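Genstead jug fault
By Renzo Serra. Last revised August.

The Genstead jug fault was a recurring failure in the grip training programme run by Kodetti, in which a robot arm taught to tidy empty water jugs closed its fingers firmly on nothing, reported success and carried the nothing across the room. It takes its name from the Genstead site, where it was first noticed on a Monday and first taken seriously a good deal later. In company papers it is listed as fault 74. Staff who worked on it mostly called it "the mime".

Background

Kodetti had set out to build a machine for the chores of a small office: clearing bottles, moving jugs, closing the fridge that people leave open. The arm itself, the Pandus, was bought in. Its skills were to be learned from people, who did the same chores by hand while holding a pair of grippers shaped like the robot's own. Each gripper carried a cube printed with black square patterns, and the position of the cube told the software where the hand was and which way it was turned. The method was cheap and quick, and it spared the company from having to let the robot practise on anything it might break.

Bottles gave little trouble. They are small, they stand up, and most of them have something printed on the side. The empty jugs were another matter. A clear plastic jug on a shiny floor is hard enough for a person to judge at a glance, and the Pandus had been given only glances.

The fault

In the first full trial the arm was asked to lift 24 jugs, one after another, and stand them by the wall. It lifted eight. In the other 16 attempts the fingers shut a short way above the handle, the arm rose smoothly and the jug stayed where it was. The log recorded 24 successes. The trial report, drafted from the log, called the result encouraging and was sent to the client before anyone had walked over to look.

The safety side came up in the second trial. Having closed on air above a jug lying on its side, the arm swung towards the wall, caught the jug with its wrist and sent it rolling across the tiles into the path of an engineer carrying a tray. The engineer stepped over it. The tray did not fare so well. An incident form was filled in, and under "object involved" the robot's own entry read "none".

Cause

The inquiry was led by Garrido, a testing firm brought in from outside, and found two faults sitting on top of each other.

The first lay in the recordings. When a wearer reached down for a jug, the forearm often turned so that the patterned cube faced away from the camera. The software filled the gap with a guess, and the guess drifted upwards. Over a short reach the error was slight. Over a long reach to the floor it was enough to clear a handle altogether.

The second was that success had been defined as the fingers being closed at the end of the lift. This had seemed sensible at the time, and the minutes of the meeting show that it was agreed in under 2 minutes. A closed hand is a closed hand, and the Pandus had been marked highly for making one.

Garrido also noted that the drift had been flagged in the training data from the start, by a warning light on a screen that had been turned to face the wall to cut down glare.

Remedy

Recordings in which a cube was lost from view during a reach were thrown out, which removed a good part of the summer's work. Wearers were told to bend at the knee and keep the cubes turned up, advice that proved unpopular by mid-afternoon. The Pandus was given a weight check in the wrist, so that a lift now counts only if something has been lifted. A low barrier was put round the test floor, and trays go the long way.

The arm's recorded success rate fell sharply after these changes. Kodetti described this as an improvement in accuracy, and for once the description was fair. Whether the fault has been cured for jugs lying handle down is still disputed, mainly by the people who have to pick them up.

Related articles
Pandus arm
Grip training by hand
False success (robotics)
Garrido report
Transparent objects, handling of
Incident forms

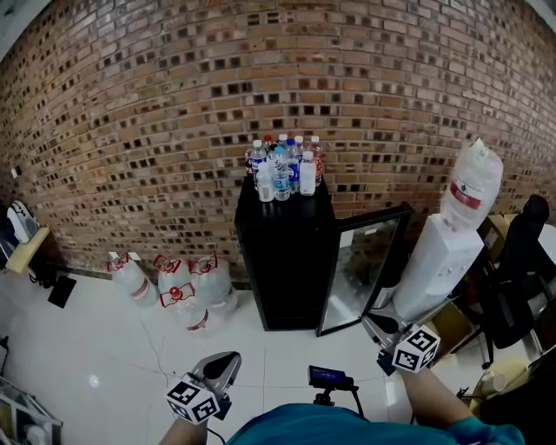

Hand-held grippers with marker cubes, worked by a wearer near a water dispenser and empty jugs.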